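Print this ticket | E-mail this ticket

Resteo Support - Ticket 175
Product: Sayce cover sheet, green
Opened by: Eifion Skyrme, Keltdale
Status: Closed

Problem reported

The cover won't lie flat. I got it in March and kept it folded in the hall closet until last week. Since then I've had it spread out on the spare table, and the creases haven't dropped out. The color looks patchy to me as well - darker in places, almost white in others. Is it faded, or is it just the light?

Reply from support

Thanks for writing. Patchy color on this sheet usually comes from the finish catching light where the surface isn't flat. 

Customer added a picture

Close up, with the ceiling light on. The pale patch near the middle is the one I mean. It's a lot lighter than the green toward the bottom right.
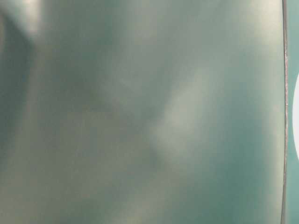

Steps suggested

1. Turn off the ceiling light and check the pale patch by daylight. If it moves or goes away, it's glare.
2. Wipe the sheet with a damp cloth, no cleaner.
3. Roll it face out around a cardboard tube and leave it for 2 days. Don't iron it.
4. Unroll it and weigh down the corners overnight.

Customer update, 8 a.m.

Did all four. By daylight the white patch was gone, so that was glare. One fold on the left is still there but lower. I can live with it. Dusov sells a 300 gram felt pad, would that help underneath?

Reply from support

A pad won't hurt, but it won't take the fold out. Repeat step 3 if it bothers you. Closing the ticket - reply to reopen.

2 comments | 0 shares

Contact Resteo Support | Copyright Resteo | Back to top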